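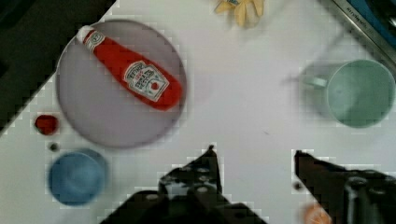 Wrist view, Vasby table set: plate with bottle, blue cup, green mug, both gripper fingers.

Print this page | E-mail this page

Vasby tabletop manipulation set, README

Maintainer: Torquil Rennie, Orex

## Read before use

This release contains episodes recorded with a gripper fault. The fault affects the logged finger position, not the video. If you train on the gripper channel, read "Known fault" first. If you only use the wrist images, you can skip to "Contents".

## Contents

The set holds 1108 episodes of short tabletop tasks recorded in the Tondunley lab with one arm and a two-finger gripper. Each episode has:

- wrist camera video
- joint positions and commanded joint positions
- gripper position, commanded gripper position and motor current
- a one-line task string
- a status field: ok, operator_stop, protective_stop or suspect

The tasks are pick, place, upright and move-between. Objects are tableware and small food items, real-size or toy. The table is white. Object layout changes between episodes and was not measured. There is no depth channel and no second camera.

## Known fault: gripper position offset

Symptom. The position log reports the fingers as closed on an object while the video shows an open gap. In the affected episodes the offset is 6 mm at the fingertips. It is constant within an episode and does not drift.

Cause. The set screw on the motor coupling had backed out. Under load the coupling slipped on the shaft, and the encoder, mounted on the motor side, kept counting. The Dramani driver homes the gripper only at power-up, so the error stayed until the next restart. A restart cleared it and the next hard grasp brought it back. For this reason the affected episodes do not form one unbroken block.

How it was found. On a Sunday session in May the arm was given the task "move the bottle off the plate". The gripper reported a good grasp, the arm lifted, and the bottle stayed where it was. The controller then went on to the place step with nothing held and drove the fingertips into the table. The force limit tripped and the arm went into protective stop. No one was inside the marked area. One fingertip was replaced.

Why it was not found sooner. The grasp check compared logged position with expected object width. With the offset present, a missed grasp could pass that check. Motor current would have shown the difference, but it was logged and not used.

## Affected episodes

39 episodes are marked suspect. They were selected by comparing motor current at closure with logged position, then checked by eye against the video. Their gripper position has been left as recorded. We did not subtract the offset – the slip happened at an unknown moment during the first hard grasp after each restart, and that first episode can hold both good and bad values.

Suggested handling:

- Training on gripper state or action: drop all suspect episodes.
- Training on images only: keep them, but do not trust the success flag.
- Work on failure detection: use them. Current and video are valid throughout.

## Changes made to the cell

1. The set screw was refitted with thread locker, and a witness mark was painted across coupling and shaft. The mark is checked at the start of each session.
2. The grasp check now needs both position and current. If they disagree, the arm holds still and waits for the operator.
3. The gripper is homed again every 800 cycles and after every protective stop.
4. The place step cannot start unless the grasp check has passed.

Items 2 and 4 are in the controller config shipped with this release. Item 3 needs the newer driver. If you run the older one, power-cycle the gripper by hand after a protective stop.

## Other limits

Wrist video is compressed and shows blocking along dark edges, mostly on the fingers. Small print on objects is often unreadable. Objects near the border of the view may be only partly visible, and the fingers hide part of the table in most poses. The task string names the target object only. Other items on the table are not listed.

## Reporting

If you find an episode marked ok where position and current disagree at closure, send the episode number and the time offset to the maintainer. Please do not send corrected files.

Related items

Vasby controller config: change notes
Tondunley cell: start-of-session checklist
Dramani driver: homing and restart behavior
Protective stop log, May

Contact: Torquil Rennie | Copyright Orex | Back to top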